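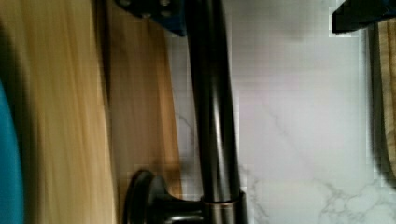 Fittings bench, March, continued from the finish trials

Tap care is the last item on the Predanham kitchen sheet, and I have put it off because the cleaning advice we hand out was written for chrome. Living finishes want a different page. The one at the sink is the dark bronze, glossy and close to brown-black on the column, with a thin copper-toned ring at the joint with the base that reads warmer and redder than everything over it. The ring is the part I would use as the reference, as it gives a fixed colour to judge the column against when the light changes. The lever is the short type with a flared knob. White marble on one side, grey veins, wood on the other. The marble matters more to this entry than the wood does, for reasons under "Stone".

Cleaner

Four candidates on the list at the start, two left.

Plain water and a soft cloth. Baseline. Leaves limescale spots if the cloth is not followed by a dry one. Predanham water is hard enough that the drying step has to be on the sheet as its own line, otherwise it gets skipped.

Washing-up liquid, 5 ml to the litre. Removes grease from the lever without touching the sheen on the test offcuts. Rinse, then dry. Preferred.

Diluted white vinegar. Works on scale, as expected. Took the tone of offcut B down visibly after repeated wiping and left a pinkish patch at the edge. Struck off for the tap. Also struck off for anything within splashing distance of the marble.

Rikance cream cleaner. Mild abrasive. Fine on the sink in the old flat, not fine on bronze. Fine scratches on offcut C under the bench lamp, all in the direction of wiping. Struck off.

Wear rig

The lever test is being done on a spare handle in the vice, not at the sink. Target is 1,000 wipes with a damp cloth, same cloth, same folded pad, turned every 90. At the last count the first spare had gone to 2,017, as the counter was left running over lunch, so it is over target and I am keeping it as an extra sample. Colour change on that one is confined to the high point of the knob, where the pad bears hardest. A little copper showing through. Evenly worn and not unattractive. The owner should be told to expect it, though, and should be told before fitting.

The second spare will be stopped at 1,000 exactly. Label both before they go in the drawer. The Carneck samples were put away without labels and two of them can no longer be told apart.

Wax

Lu paste wax, clear, thin coat on a dry surface, ten minutes, buff off. Tried on offcut A and on half of offcut D. Water beads well on both. On D the waxed half is slightly darker than the bare half, and the line between the two is easy to see at arm's length. So: wax all of a fitting or none of it. No stopping at the joint because the cloth will not go round the back. A strip of cotton pulled round the column like a shoe-shine cloth reaches the rear face without trouble.

The wax builds up in the groove where a column meets its ring. A wooden cocktail stick clears it. No metal picks.

Frequency not settled. Offcut A has had one coat and is being wetted daily. I will go by when the beading stops.

Stone

Marble next to a tap needs its own paragraph on the sheet. Anything acidic etches it, and the etch shows as a dull mark which no amount of wiping will lift. Vinegar, lemon and most descalers are out. This is a nuisance, as the place scale collects is round the foot of the tap, exactly where a descaler would be used.

Tried on the marble offcut: damp cloth laid over the scale for half an hour, then a plastic scraper held nearly flat. Cleared a light deposit. Did not clear the heavy deposit I had grown on purpose at the corner, which needed three goes and still left a faint outline. The advice therefore has to be to dry the foot of the tap daily and not let it get that far.

Wax on marble: avoid. A smear left on the offcut overnight gave a patch slightly darker than the rest. It faded after washing, but I would not want to repeat it on somebody's worktop. Mask the stone with a folded towel before waxing.

Wood

Short note only. Wipe up standing water, oil as per the existing board sheet. Keep wooden boards from leaning against the tap — a damp edge held against the finish will mark it, and the lever knob is at the right height to be knocked.

Wording for the sheet, draft

Wash with a soft cloth and a little washing-up liquid. Rinse. Dry, including the foot. No vinegar, no cream cleaner, no scouring pad. Wax the whole tap or leave it unwaxed. The finish will lighten where it is handled.

Outstanding

Second spare to 1,000.
Check whether the Carneck lacquered version takes wax at all.
Ask Predanham for the sealer used on the marble, if any. The offcut here is unsealed, so the half-hour damp cloth may be more cautious than it needs to be.
Order cotton strip, the narrow one.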